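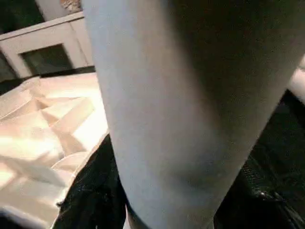 Stelham Makers Board > Stalls, Displays and Market Days
Thread: White cloth on white poles, cloth keeps winning

lingyun_c
Posted Monday, November 26, 2018

I have a table at the Stelham winter market and a vision. The vision is a white cloth across the table, swept up and tied to white poles, so that my soap dishes appear to be sitting in a snowdrift. What I have built so far looks like someone gave up changing a bed.

The cloth is a flat sheet from Hoton, the cheap one, 70 inches across. I am tying it around the poles with itself, no cord, because I liked the look when I saw it at a wedding. The knots are the size of grapefruit and every time I get one side to behave the other side creeps toward it. Is there a trick to this or should I just buy a tablecloth like a normal person?

Lingyun

Jugah
Member, 255 posts

You should buy a tablecloth like a normal person.

If you insist, stop knotting the corner. A knot in a sheet is a lump with ambitions. Gather the cloth a hand's width in from the corner, wrap it once around the pole, and put a rubber band over it. Then fluff the loose end down over the band. It takes a minute and you can undo it with cold fingers at five in the afternoon.

qistina_lau
Member

I disagree with Jugah, as is traditional. Rubber bands slide on a smooth pole. Mine went down like an elevator in January and took a rack of earrings with it.

Knots are fine if you twist first. Twist the corner until it wants to coil up on itself, then go around the pole and tuck the end back under. The twist is what grips. If the bundle comes out as a grapefruit you are using too much cloth in it.

Jugah
Member, 255 posts

Rubber bands slide if you buy them at the dollar store. Get the wide ones that come on broccoli.

qistina_lau
Member

So the advice is to eat more broccoli.

Jugah
Member, 255 posts

It has never been bad advice.

lingyun_c

I tried the twist tonight. Then I tried the broccoli. (There was one in the crisper with a band on it, now there is one without.) The twist holds better on the thin rod and the band holds better on the fat pole, so you are both right, and I expect you will both be unbearable.

New complaint. The cloth piles up at the foot of the pole and I can't decide if it looks generous or like laundry.
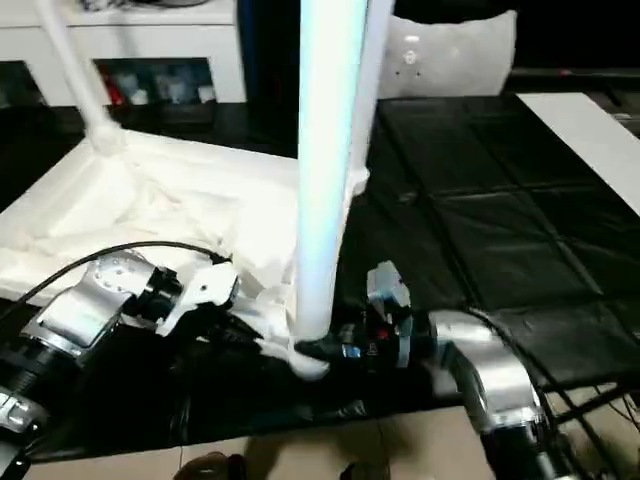 Cloth bunched around the foot of the pole, with the thin rod going into its own wrapped bundle upper left.

qistina_lau
Member

Generous from the front, laundry from the side. Most customers come at you from the side.

Pull the spare toward the middle of the table before you tie anything. Everyone does it the other way around, ties first and tugs later, and then the tugging loosens the tie and you get to start over. Flatten, then gather, then tie.

Also, is that crease deliberate? All of them, I mean.

mrs_hoopskirt
Member

I've got the same sheet. You need to iron it. You won't want to, and you'll think the folds read as snow, and under market lighting they will read as a sheet that came out of a bag. I said what you are thinking for three years running.

Jugah
Member, 255 posts

Don't iron it. You're about to scrunch it around a pole. Ironing a thing and then scrunching it is how people end up with opinions about steamers.

mrs_hoopskirt
Member

I do have opinions about steamers. Iron the part that lies flat and leave the corners alone. It isn't hard.

tallboy_dan
Member

Coming at this from another direction: why white on white? You've lost the pole. I had to look for it, and it's a pole. If there's something black going under there, let it show along one edge. I run a dark runner under pale cloth and the white looks a lot whiter. Black shows every crumb, mind you, so don't eat a scone over it.

lingyun_c

Dan, losing the pole was the point! It's a snowdrift. Snowdrifts don't have visible means of support.

But I did fold the cloth back off the black a bit and looked at it from across the room, and I'm annoyed to say it's better. The soap dishes are gray and they were vanishing. I'm going to leave a hand's width of black down the right and tell people it's the road.

Still not ironing.

qistina_lau
Member

What is holding the poles up? I have read this whole thread waiting for someone to ask. Cloth catches wind, and a pole with a sheet tied to it is a mast.

lingyun_c

It's indoors. It's the church hall.

qistina_lau
Member

By the door or away from the door?

lingyun_c

By the door.

Jugah
Member, 255 posts

Clamp the bases to the table edge. Qistina and I agree on this one, so please take a moment to note it down.

mrs_hoopskirt
Member

Clamp the bases, and iron the flat part.

lingyun_c

Clamps ordered. I had a long look at the iron and put it back in the closet.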